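Sourdough starter in a cold kitchen – do I need to keep it warm? 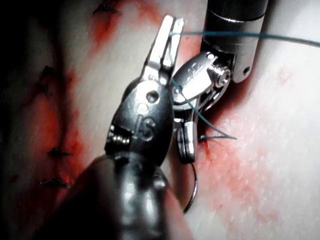
Where do you keep a starter when the kitchen sits in the low 60s most of the day?

On top of the fridge or in the oven with only the light on. If you can't do either, leave it on the counter and feed it by how it looks instead of by the clock.

natalia_cunha
Posted 27th August

That is the short version my sister-in-law gave me, and I would like more opinions before I throw another batch out. We moved into a basement apartment in July. It is nice and cool, which I was happy about until I tried to bake. My old starter doubled in an afternoon at the old place. Now it takes all day to get a few bubbles and by night it smells like nail polish remover.

I feed it equal weights of water and flour, Prata all-purpose. I keep 40 grams of the old starter each time. I've tried bottled water and it made no difference. Is it dying or just slow?

Natália

bastos_bakes
Slow. A starter in the low 60s is fine, it just runs at half speed. The nail polish smell is hunger. Feed it more flour for the amount of old starter you keep and the smell should go away in a couple of days.

I would not bother with the oven light. Mine got the oven far too warm with the door shut and I ended up with something like pancake batter that had separated. I've had the same starter on an unheated porch through several winters. It sulks and comes back.

Abílio

hvainio
I disagree with Abílio on the oven light. It depends on the bulb. An old style bulb puts out real heat, an LED puts out almost none. Put a thermometer in there for an hour and see what you get before you decide. If it goes over 80, prop the door open with a wooden spoon and check again.

The other thing about the oven is that you have to put a note on the knob. My husband preheated ours for a frozen pizza with the jar inside. The jar survived, the starter did not.

And switch part of the flour to whole rye or whole wheat. Even a spoonful helps. All-purpose by itself is thin food for a starter that is already struggling.

Hilkka

tomasb
Seconding the rye. I did one feeding with all rye and the next two with half rye, then back to white. It woke up on the second one.

I don't agree that acetone smell always means hungry, though. I've had it from a jar that was fed on time and was just too wet. Try a stiffer mix, like two parts flour to one part water. It rises slower but it holds longer, and you can see better what it's doing.

bastos_bakes
Stiff starter in a cold room is going to be even slower. She is already complaining that it takes all day. I don't see how that helps her.

tomasb
It helps if she feeds it once a day and goes to work. A wet one is starved by the time she gets home. But fine, it's a matter of taste.

natalia_cunha
I do go to work, yes. I feed it before I leave and again before bed. Maybe that's too often if it hasn't risen yet?

hvainio
Yes, that's very likely your problem. If you feed before it has peaked you are thinning it out each time. There are fewer yeasts in the jar after every feeding and they never catch up. Then people see a weak starter and feed it more, and it gets weaker.

Put a rubber band at the level right after feeding. Leave it until it has gone up and just started to drop back. That might be 12 hours, it might be a whole day. Feed it then.

pulto_jar
New here but I had this exact thing last year. I bought a Gisto proofing box because the reviews were good. It works, it holds the temperature I set, but it takes up half the counter and I use it for dough more than for the starter. For the starter I now use a small cooler with a jar of hot tap water next to it. I change the water morning and evening. Costs nothing if you own a cooler.

bastos_bakes
The cooler is the best idea in the thread. Also works for yogurt.

berhanu_j
I want to ask something about the water. Several people told me chlorine kills a starter. I have used tap water straight for years, first in one city and now in another, and never had a problem. Natália says bottled made no difference for her either. Is there anyone here who has seen it matter?

tomasb
Once. Our town flushes the pipes now and then and for a few days the water smells like a pool. My starter was flat that week and came back after. Could have been something else, I wasn't keeping notes.

hvainio
I let mine stand overnight in a pitcher out of habit. I couldn't tell you if it does anything. Water temperature matters a lot more. In a cold kitchen, mix with water that feels slightly warm on your wrist. With cold tap water you are starting the whole thing off in the 50s and it spends hours just warming up to the room.

natalia_cunha
I have been using water straight from the cold tap. Ok, that is an easy change.

Plan for this week then: warm water, a spoonful of rye, rubber band, wait for it to peak. I have a cooler somewhere in the boxes. If I find it I'll try that too.

bastos_bakes
I would change one thing at a time or you won't know which one did it.

hvainio
She wants bread, Abílio.

berhanu_j
I'm with Hilkka. Get it going first, then drop things one by one if you care to know.

Natália, how much do you bake? If it's one loaf every week or so you could keep it in the fridge and skip all of this. Take it out two days before, feed it a couple of times somewhere warm, bake, put it back. Mine lives at the back of the fridge in a jam jar. I've left it for a month with a gray layer of liquid on top. I pour that off and carry on.

natalia_cunha
One loaf a week, sometimes two if my parents come over. I thought the fridge was bad for a weak starter?

berhanu_j
For a weak one, yes, I would wait. Get it doubling reliably first. After that it's fine.

skernska_rye
I'll go against the fridge people. I bake a dense rye and the fridge makes it too sour for me and the rise is never as good on the first loaf out. I keep mine on the counter and feed it small. You don't need a big jar. I keep a tablespoon of starter, feed it two spoons of flour and a spoon and a half of water, and build it up the night before. There's hardly any waste. People who feed 500 grams of flour a week to a jar they bake from once are going to get tired of it.

berhanu_j
Can't argue with the waste. I've never noticed the extra sour but I bake mostly white.

tomasb
The extra goes in crackers at our house. Starter, melted butter, salt, whatever seeds are open. Roll it thin – thinner than you think – and bake at 350 until the edges are brown. Works with starter that is old and sour, maybe better.

natalia_cunha
Update, four days in. Found the cooler. With the warm water and the rye it went up by roughly half on the second day, and today it doubled in nine hours and the smell is closer to yogurt. I'm down to one feeding a day and sometimes it isn't ready for that either.

I haven't baked with it yet. Does it need to pass the float test?

bastos_bakes
Skip the float test. Plenty of good starters sink, especially with rye in them. If it doubles three feedings in a row, bake.

hvainio
Agree with Abílio for once. Expect the dough to be slow as well. In your kitchen the bulk rise could take most of the day, so mix it in the morning or use the cooler for the dough too. Go by how much it has grown and ignore the times in the recipe.

natalia_cunha
Will do. The bowl doesn't fit in the cooler with the water jar so I'm going to try a taller container. I'll post when there is a loaf.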